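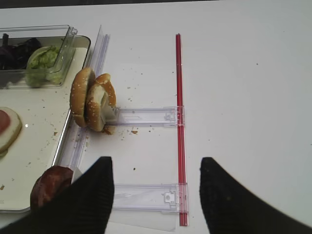

Lab 4: Comparing Fingers on Soft Food

By Wubit Gudeta
December

We're back at the sandwich bench for this one! Labs 1 through 3 dealt with blocks, cups and lids, and everybody got good at those, which is exactly why we are leaving them. Food squashes, sheds, slides, sticks to itself and changes between the first try and the tenth. If you want to find out what a gripper is really good at, give it half a bun.

You will run two sets of fingers on the same arm, with the same wrist camera and the same controller settings, and write up how they differ. Read through section 3 before your slot. Last year several pairs read it during their slot and lost half the hour.

1. What you are comparing

Set A is the ribbed black pair, long, with narrowing tips. The fine ribs run along the finger, and the thing to find out is whether that helps or hurts on a crust. Set B is the flat silicone pair that Kalkidan Lemma cast for her project. They are softer, wider at the tip and a little shorter, so you will need to load the other tool offset (it is saved under "B-short" in the controller menu). Please don't skip the offset. The arm will happily drive the fingers into the table if you do, and we have the dents.

Both sets bolt to the Grabner hand. Use the short screws, finger tight and then a quarter turn.

2. The items

Look at the picture at the top of the handout while you read this part. It comes from the wrist camera, so the fingers enter from the bottom and you are looking out past them.

The bun halves are the star of the lab. They stand on edge, one leaning on the other, and that makes a lovely problem. Close on the pair and you have two curved, springy things that would both rather be somewhere else. Close on one and the other may lose its support. Try both and write down which one you tried first.

The patty is round and dark brown, and in this view the left finger hides part of it. Notice that! A finger in front of the item is the single most common cause of a bad grasp point in this course. Before every grasp, back the arm off until you can see the whole item, mark your point, and then go in.

The shredded purple leaves and the light green chopped lettuce are the hard items. There is no "edge" to grab. You are really picking up a pile, and the question becomes how much of the pile comes along. We score these by weight, as explained in section 4.

The clear plastic parts are in the workspace on purpose in this lab. Clear plastic is wonderful for teaching because you see it mostly by its highlights. Find the long strip beside the tray and follow it with your eye, then find the two brackets that reach over toward the red rod. The rod is easy. The strip and the brackets take a moment, and the faint sheet near the bottom takes longer still. Now imagine you are a segmentation model. Treat all of the plastic as a keep-out area and draw it in by hand in the planner, even if the software thinks it has found it for you.

3. Procedure

3.1 Wash your hands, wipe the fingers with the food-safe wipes, and check that the hand opens and closes fully with nothing in it.

3.2 Start the wrist camera and save one view before you touch anything. This is your "before" picture and it goes on page one of the write-up.

3.3 Draw the keep-out areas. One partner draws and the other checks from beside the table.

3.4 Load the offset for the set you are using. Read the name out loud to your partner. (It sounds silly. Do it.)

3.5 Start with the bun halves at the lowest closing force. Lift, hold for a slow count of five, set down. Raise the force one step at a time until the lift holds or the bread deforms. Write down the step where each of those happened. Sometimes the bread gives up first, and that is a perfectly good result.

3.6 Do the patty next, from the side and then from above. Keep the fingertips off the rim of the tray on the side approach.

3.7 Leaves last. Tare the small scale, make one grasp, drop the load on the scale and write down the weight. Put the load back, fluff the pile with a fork and go again.

3.8 Change fingers, change the offset, wipe everything, and repeat from 3.5 with fresh bread.

Crumbs build up as you go, and you should leave them where they fall until the end of a set. They are part of the test. Then sweep up, please, because crumbs in the finger slides are no fun for the next pair.

4. Scoring

Each set of fingers gets 60 grasps, split evenly over the bun, the patty and the leaves. Mark each bun or patty grasp with one of these:

Clean: lifted, held, set down, no visible damage
Marked: lifted and held, but the item shows it
Dropped: left the table and fell
Missed: never left the table

For the leaves, write the weight and nothing else. What you care about there is the spread. A gripper that brings up nearly the same small load every time is far more useful on a food line than one that grabs a huge clump and then three shreds, and I would love to see you argue about that in the discussion part of your report.

The report is worth 100 points. Your grasp table and plots are 40, the discussion is 40, and the remaining 20 are for the before picture with your keep-out areas drawn on top. Those 20 are the ones people throw away.

5. Things earlier groups found

These are notes from past reports. Treat them as hints, since our bread supplier has changed and so has the hand.

Huệ Lý and her partner found that the approach angle mattered more for buns than the finger material did. They came in flat on the crust and got clean lifts with both sets, then tilted the wrist a little and lost most of them. I had expected the silicone to win easily, so this was a great report to read. Please test it again! One pair's result is one pair's result.

Romana Polák ran the leaves with the ribbed fingers and noticed shreds staying caught in the ribs after release. Her weights on the scale came out lower than what had been lifted. If you see that, weigh what stays behind as well and keep it in its own column.

Yeshi Assefa tried a higher closing speed on the patty and got more marked grasps with no gain in clean ones. Her plots are in the course folder and are a good model for yours. Look at how she labels the axes.

The Cletholm group used the depth camera over the table in place of the wrist view. It was very good for the bun and poor around anything clear. They ended up with a keep-out area that had a hole in it right where a bracket was. We will talk about why in the lecture on sensing, so bring your guesses.

6. Questions to think about for the discussion

Which item separated the two sets of fingers best, and would you use that item alone if you had only an hour?

Did the ribs matter? Say how you know, and say what else changed at the same time. (The tip width did. The length did. Be careful.)

Suppose you could add one sensor to the hand. Would a touch sensor in the fingertip have changed any of your decisions, or would you rather have a second view from the side?

How would you describe "marked" so that someone outside your pair would score the same bun the same way? Swap ten saved pictures with another pair and find out.

7. Reading and practical stuff

Read the chapter on compliant grasping before the lab and the one on transparent objects after it. The second one makes a lot more sense once you have hunted for a bracket in your own camera view.

Sign up for slots on the sheet outside room 154. Two people per slot, one hour each. If your partner is sick, come anyway and I'll run the second seat with you, which I enjoy far too much.

Closed shoes, hair tied back, and no eating at the bench, including the spare buns. Reports go in the Flandelthorpe folder as a single file with both names on the first page. If the arm stops with a red light, leave it where it is and come get me.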